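# Can a Robot Tidy Up? Ask Hard Questions First

The flyer for the open day at Stadach said, "Meet the robots that can do your chores!" When a poster tells you something that big, it's smart to slow down and ask: all chores? Every time? With no help from a person?

Our reading club went in October to find out. Almost 40 people were squeezed into the room, and most of them wanted to see the robot arms.

A robot arm is a machine with joints, a bit like your shoulder, elbow and wrist. At the end is a **gripper**, which is a hand with only two fingers. Try picking up a coin with just your thumb and one finger while wearing mittens. Now you know why small jobs are hard for robots.

The job at Stadach was to sort hex keys. A hex key is a bent metal tool, shaped like the letter L, that turns certain screws. If you've ever helped build a bookshelf, you may have used one. They are thin and they lie flat, so a gripper has to come down in just the right spot.

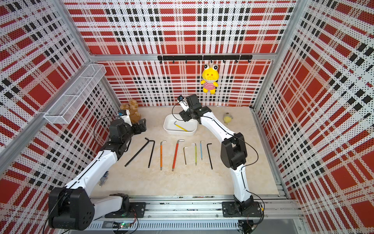 Nerys Meredith, who was running the demonstration, told us the arms "see" with small cameras on their wrists. I asked what happens if a camera sees something it doesn't know. She said the arm might stop, or it might make a bad guess. I liked that answer a lot better than the flyer.

Here is something to watch for at any robot show. The people in charge choose the table, the tools and the lights. That isn't cheating! Scientists often start with a simple setup. But your bedroom floor isn't a simple setup, and a robot that does well at one table may get lost at the next one.

Azucena Rosales, who is 8, had the best question of the day: "How many times did it mess up before we got here?" Nerys said the team had practiced this job 400 times and didn't have the number of misses with her. I wish she had. If someone says a robot "can" do a thing, you need to know how often it can't.

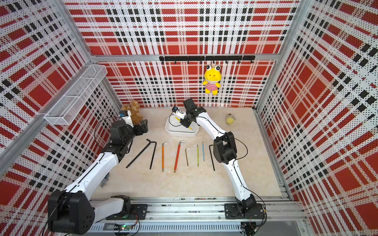 *The right arm holds a yellow tool over the white bowl. The other hex keys are lined up on the table.*

So, will robots clean your room? Maybe some day – I wouldn't wait for it. I saw a machine working on one small job, and that job is harder than it looks.

**Try it at home:** Put a pencil, a spoon and a sock on a table. Ask a friend to close their eyes and be the robot. They may use only 2 fingers, and you have to tell them where to move. Write down every try, and write down the misses too.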